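Villeo — Poste double bras pour la manipulation de câbles et de cordons
Accueil > Équipements > Manipulation d'objets souples > Réf. 301

Disponibilité : sur commande
Prix : sur devis
Garantie : 27 mois, pièces d'usure exclues

Présentation
Le poste Villeo est prévu pour les ateliers qui trient, démêlent ou rangent des câbles et des cordons en petite série. Il se compose de deux bras de table, de deux pinces à doigts parallèles et d'une caméra de poignet par bras. Stellside l'assemble et le règle avant expédition. Le logiciel de pilotage Zelenák est installé sur le contrôleur, avec une licence pour un poste.

Ce qui est compris dans le prix
Deux bras avec leurs embases
Deux pinces et leurs visseries
Deux caméras de poignet avec câblage
Contrôleur et arrêt d'urgence
Un jeu de doigts de rechange
Mise en service sur site, une journée

Ce qui n'est pas compris
La table, les protections périphériques, l'éclairage et la reprise du réseau électrique. Nous ne vendons pas de tables. Un plateau en bois convient s'il est rigide et bien fixé au piètement. Prévoyez-le assez profond pour que les câbles longs ne pendent pas dans le vide : un brin qui glisse du plateau entraîne le reste et la prise est à refaire.

Budget des pièces d'usure
Les doigts sont le premier poste à prévoir. Ils frottent contre les gaines et le plateau, se rayent vite et prennent la poussière. Les rayures seules ne justifient pas un remplacement. Il faut changer un doigt quand l'arête intérieure est arrondie ou quand la prise glisse sur un câble lisse. Le jeu de doigts est facturé 38 € HT, port en sus, et se monte avec la clé livrée. Pour une première année, comptez 3 jeux par bras en travail continu. Un atelier qui utilise le poste quelques heures par semaine peut en commander deux fois moins.

Les câbles à gaine usée ou effilochée accrochent davantage. Si vous en traitez beaucoup, signalez-le dans la demande de devis, le choix de la matière des doigts en dépend.

Délais et planification
La commande ferme est à passer avant mai pour une installation à la rentrée. Un essai préalable avec vos propres câbles est possible dans l'atelier de Pultlow. Envoyez un lot représentatif, y compris les pièces abîmées et les faisceaux emmêlés — les cordons neufs bien enroulés ne nous apprennent pas grand-chose. L'essai est facturé, puis déduit si la commande suit.

Formation
Une demi-journée pour deux opérateurs, le matin de préférence. Les opérateurs supplémentaires sont facturés à la personne.

Demande de devis
Contact : Teodoro Olmedo, service commercial. Indiquez la longueur et le diamètre des câbles, la surface disponible et le nombre d'heures d'utilisation par semaine. 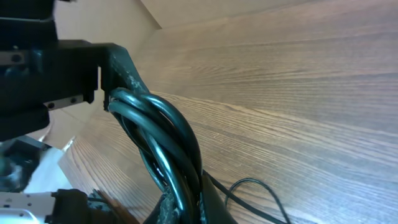
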